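Trirko Client Support – Ticket 592
Session export drifts out of sync with picture after mix delivery
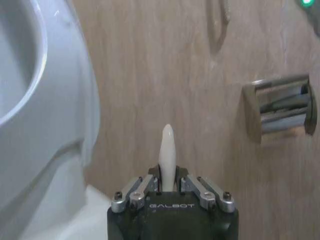

Ticket details

Status: Resolved
Opened: 22 May 2022
Category: Post-production audio, final mix delivery
Client account: Pandance (television series, sound design and final mix)
Priority: High
Studio room: Mix Room 3
Software: Frota session host, Prudance export module

Issue as reported

The client reports that the stereo final mix for the third episode does not hold sync with the locked picture. Dialog is correct at the opening titles and is visibly late by the closing scene. The music-and-effects version delivered in the same package shows the same fault. The two earlier episodes were delivered from the same room and passed the client's review without comment.

The client has asked for a corrected package and a written explanation for their production records.

Initial response from Support

Receipt of the ticket was confirmed and the delivery was withdrawn from the download area so that the faulty files would not be passed on to the broadcaster. The client was asked to supply the following:

The picture file used for the review
The name and version of the player or editing program used
The approximate point at which the drift was first noticed
Confirmation of the frame rate stated in the delivery specification

Client reply

The review was carried out in the client's editing program, using the locked picture supplied to the studio at the start of the job. The drift was first noticed in the kitchen argument near the middle of the episode. The frame rate in the specification has not changed during the series.

Investigation

Step 1. The delivered stereo file was placed against the locked picture in Mix Room 3. The drift was reproduced. The start mark lined up exactly and the end mark was late.

Step 2. The original session was opened in Frota and played from start to finish with picture. Sync was correct throughout. This placed the fault in the export and cleared the mix itself.

Step 3. The session frame rate was compared with the picture file. The two matched.

Step 4. The export settings saved with the session were compared with those used for the second episode. The Prudance module had been set to apply a pull-down to the audio on export. The setting was off for the earlier episodes.

Step 5. A short test of 60 seconds was exported with the setting on and again with it off. The first file ran long against the picture. The second matched.

Step 6. The buffer size on the session computer had been raised to 128 samples during the same week. This was examined as a possible factor. Exports made before and after the change were identical in length, and the buffer was left as it was.

Cause

The pull-down option was switched on when a preset from an unrelated film job was loaded into the export module. The preset carried the option with it, and the module does not display a warning when the option is active. The usual check of the end mark was made against the session and was not repeated with the exported file.

Resolution

The option was switched off and the full package for the episode was exported again. The stereo mix, the music-and-effects version and the separate dialog, music and effects stems were each checked against picture at the start mark, at the kitchen scene and at the end mark. All files held sync.

The new package was uploaded under a revised file name. The client was asked to delete all copies of the earlier files, including any held by the subtitling company.

No changes were made to the mix. Levels, loudness readings and fades are the same as in the approved version, and a second creative review is not required.

Client confirmation

The client has checked the revised package in full and accepts it. The client asked whether the remaining episodes are affected. They are not – none had been exported when the preset was loaded.

Follow-up actions

The film preset has been removed from the shared preset folder and stored with its own project.
A locked export preset has been created for the Pandance series.
The delivery form for Mix Room 3 now includes a line for the end mark check on the exported file.
There is no charge to the client for the replacement package.

Clients who need to report a further fault with this delivery should reply to this ticket and quote its number. Requests for changes to the mix should be opened as a new ticket under the category Mix Revisions.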